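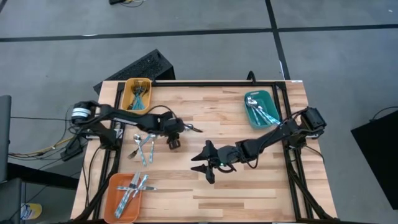
The Jisine table, with forks, spoons and knives in separate bins and a few more utensils out on the wood.

Jisine is the cutlery-sorting project of the Grisumik robotics club, a student club that meets at the Østergaard building in the evenings. I've been a member since the project's first November and I've written most of this wiki, so please forgive me if I sound a bit fond of it! The short version is that we teach two robot arms to pick up forks, spoons and knives from a table and put each kind in its own bin. The long version is the rest of this page.

Background

Grisumik started out as a line-following club. We raced little cars on tape tracks, and we were pretty good at it, but after a few years everybody had built the same car twice. Ishbel Kinnear, who was club president then and wrote all of the early project notes, wanted something that would keep the programmers and the mechanical people in the same room. Her first idea was folding towels. We spent one whole term on towels and I would rather not talk about it.

Cutlery came up over dinner, when we were washing dishes after a club social and arguing about who had put the spoons in with the forks. It sounded easy (it's so very much harder than it sounds). Metal is shiny, handles overlap, and a fork lying on top of a knife looks like one strange long object to a camera. The name Jisine came out of a word generator and was only supposed to last until we thought of a better one.

The table

The arms are bolted to opposite sides of a butcher-block table, inside a black metal frame, and they both reach in toward the middle. Each one has a gripper with two fingers. I like this layout because the arms can share the work in the center, but they can also bump into each other, and new members find that out in their first week. We keep the speed limit low for anyone who hasn't passed the basic driving check.

The cutlery is the cheap kind with blue and teal handles, some plain and some patterned. The full set is 69 pieces, though we never put them all out at once. Ishbel picked the colored handles so that people watching the video afterward could tell the pieces apart from the wood. They did turn out to be a problem later – an early version of our model learned that anything blue was worth grabbing, including one member's sleeve.

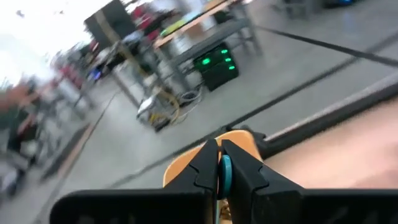 How a session works

A session starts with someone tossing a handful of cutlery on the table. There's a real art to the toss. If you place things too neatly the model never learns to deal with a pile, and if you just dump everything in one heap the driver will be there until midnight. We usually aim for two or three piles and a loose piece off to the side.

Then one person drives the arms by hand while the computer records everything, and a second person keeps the log. One recorded attempt is called a run. Our first training set had 172 runs in it, which felt like a huge number at the time! The second had 400, and that was when the arms began to do something you could call sorting. Runs where the driver drops a piece and picks it up again are kept, as long as the recovery is clean. Runs where two people disagree about what counts as a teaspoon are settled by the person with the log.

Drivers swap often. Your shoulders get tired long before you notice that your driving has gotten sloppy, and I've seen people fight over a single fork for far too long when they should have just handed over the controls.

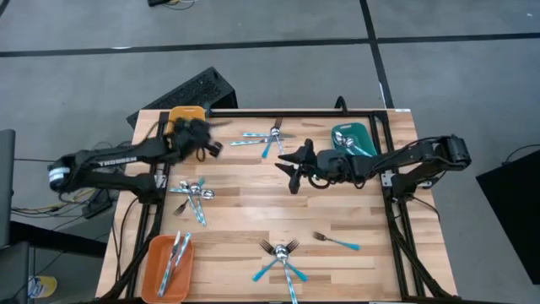
Both arms over the table, with cutlery in several piles and spoons in the teal tray.

The Gratum Cup

Once a year we take Jisine to the Gratum Cup, a student competition for table-top robots. The sorting round lasts 3600 seconds (yes, they really do print it that way on the sheet), and you get points for each piece in the right bin. You lose points for pieces on the floor. A fork in the knife bin costs you as well, but less than a dropped one, so a nervous team can do fairly well by just moving slowly.

Our first entry placed near the bottom. The arms spent much of the round reaching for the same spoon from both sides – very polite, very slow. For our second entry we gave each arm its own half of the table and only let one of them into the middle at a time, and we finished in the top half. Ishbel had graduated by then but came along to cheer.

Current work

The newer members are working on knives, which lie flat and are hard to get a finger under. There is also a side branch that tries to pull a single piece out of a tangled pile without moving the others. I'm on that one, and I'll add a section when we have results worth reading.

See also: Grisumik line-following cars; Towel term; Driving check for new members.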